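The case for a proper floor

Opinion

Devcombe District Council will decide in April whether to renew the floors of its public buildings in hard tile or to lay carpet once more. The matter has attracted little comment outside the council offices. It deserves more, and this essay sets out why the council should choose tile, and why it should be prepared to pay for it.

The programme covers 9 buildings, among them the Metholm library, the two day centres and the registry office. In total 3520 square metres of flooring must be replaced. Carpet is the cheaper material to buy and the quicker to lay, and the officers' report recommends it on those grounds. The report is careful and fair. Its weakness lies in the period over which it counts the cost, which ends before the first carpet would need to be taken up.

A public floor leads a harder life than a private one. It receives rain, grit, pushchairs, trolleys and the feet of everyone who has business in the building. The carpet at Metholm library was laid with good intentions and was patched within two winters. The patches did not match, the edges lifted, and tape was put down over the edges. Visitors who use sticks or frames learned to take the long way past the returns desk. A service that asks its older users to plan a route across a room has failed them in a small but daily manner.

Tile has faults of its own, and those who favour it should admit them. It is cold to kneel on, a serious consideration in rooms used by small children. It is noisy. A dropped cup will break on it, and a fall will hurt. The wrong finish becomes slippery near an entrance, and the council has made that mistake before, at the Talebi Road day centre, where mats now cover much of what was paid for. Any decision in favour of tile should therefore require a finish suited to wet shoes, and should set money aside for rugs in the children's rooms and soft panels on the walls where sound is a difficulty.

There is also the question of repair. A single cracked tile can be lifted and replaced in a morning, provided that spare tiles were bought at the outset and that someone knows where they are kept. Too often neither is the case. The council would do well to order spares with the main purchase, store them in the building to which they belong, and record the fact in the building's own log.

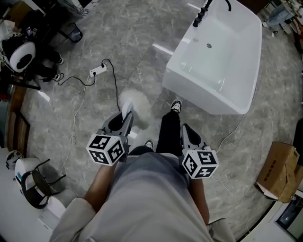

Appearance is sometimes treated as an improper subject for a public body. The view taken here is that it matters a good deal. People judge an institution partly by the state of its entrance, and they are right to do so. A plain, sound floor tells the visitor that the place is looked after. It need not be costly stone, and a modest pattern will hide scuffs better than a single flat colour.

The supplier named in the report, Furico, has offered to hold its price for 90 days. That is a helpful offer, but it should not hurry the council into a decision on carpet simply because the carpet figures are ready and the tile figures are not. Officers should be asked to prepare both on the same footing, over the same number of years, with cleaning and repair included. Those who clean the buildings should be consulted before the figures are settled, as they were not on the last occasion.

Responses to the proposal may be left at any of the buildings concerned until the end of the consultation.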